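Project report, robotics practicum
Topic: Why the parcel station kept missing labels
Radosław Baran

1. What we were told

The task sheet describes the parcel station as "a solved problem with room for tuning." A two-armed robot picks up a soft mailer bag, turns it so the shipping label is up, lets the reader see it and sends it on to the belt. Skulden, the supplier of the control software, gives a success rate of 100 percent on its demo page. I found no mention there of what kind of bags were used or who decided what counted as a success.

My job in November was to repeat the demo with ordinary bags and write down the faults. I expected a dull report. By the first Thursday we had an arm that would not stop pushing.

2. Setup

The robot has a multi-fingered hand on the left arm. The right arm carries a gripper with a flat metal paddle, which is meant to slide under the edge of the bag and lift it while the hand holds the near side. Both arms work above a dark cutting mat on the green bench. The reader tower stands behind the mat, with a notice in Chinese saying the label has to face up. One person sits at the bench with a laptop. 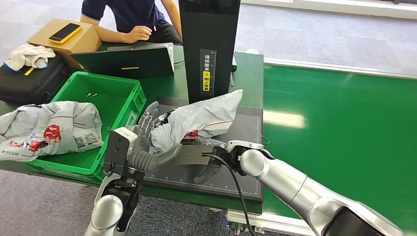

We ran 50 bags through the station, one at a time, using the settings Skulden recommends. No bag was flattened or straightened first. I insisted on this after Plendik, the other student group on the station, told us they got good numbers with bags they had smoothed by hand. I don't think that tests anything a parcel company would care about.

3. Results

Out of 50 runs, 33 ended with the label up and read. The other 17 failed. Most of these were plain misses: the paddle went under one fold of plastic and over another, the bag bunched up, and the label ended on its side or underneath. Annoying, but nothing breaks.

In 2 of the failed runs the right arm did something worse. The paddle snagged in the plastic, the bag stopped moving, and the arm went on driving forward with the left hand still closed. The force limit should have stopped it. It didn't. The second time, the left wrist was pushed sideways far enough that I hit the emergency stop. I was the one at the laptop, with my forearm on the edge of the bench, well inside the area the arms can reach.

The log for both runs says "task completed." I have attached it in full because when I described this to Malinowski, our lab supervisor, he first assumed I had read the wrong file.

4. What we think happened

Skulden's answer by email was that the bags were "outside the expected material range." I asked for the range and got a link to the same demo page.

Our own explanation is less flattering to everybody, us included. The force limit is checked against the reading from the right wrist. When the bag is slack, that reading stays low for a long time, then jumps. The software smooths the signal to get rid of noise, and the jump gets smoothed along with the noise. By the time the averaged value crosses the limit, the move is over and the program has written its happy line in the log. We checked this by plotting raw and smoothed values from both bad runs next to each other. The raw value crosses the limit well before the end of the move. The smoothed one never does.

I should add that two runs are not many. A stiff cable or a badly seated tool could also play a part, and we did not rule those out.

5. The left hand

We then ran the left hand alone, without the paddle, to see whether its own limit worked. The hand was moved slowly over the bench beside the reader with the fingers partly open, and Malinowski kept his thumb on the stop button the whole time.
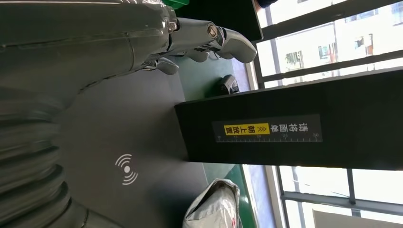

The limit on this side tripped every time we pressed against the fingertips with a foam block. It did not trip when we pressed on the back of the hand. So the protection covers contact where the designers expected contact, and a person reaching across the bench would not necessarily touch the robot there. Edavel, the safety checklist we were given with the course, has one box for "force limit tested." We could have ticked it after the foam block test and gone home.

6. Changes made

The chair has been moved back beyond the reach of both arms, and the laptop is going with it as soon as we get a longer network cable. The limit now uses the raw signal. This causes false stops, and Plendik have complained about them. I would still keep it.

The log line has not been fixed. It is inside Skulden's part of the code, and our request is open.

7. Not done

We did not repeat the full set of 50 with the new limit, so I can't say what the success rate is now. I expect it is lower than 33. We also never tested padded envelopes, and the paddle mount should be checked for play before anyone trusts the wrist readings in section 4.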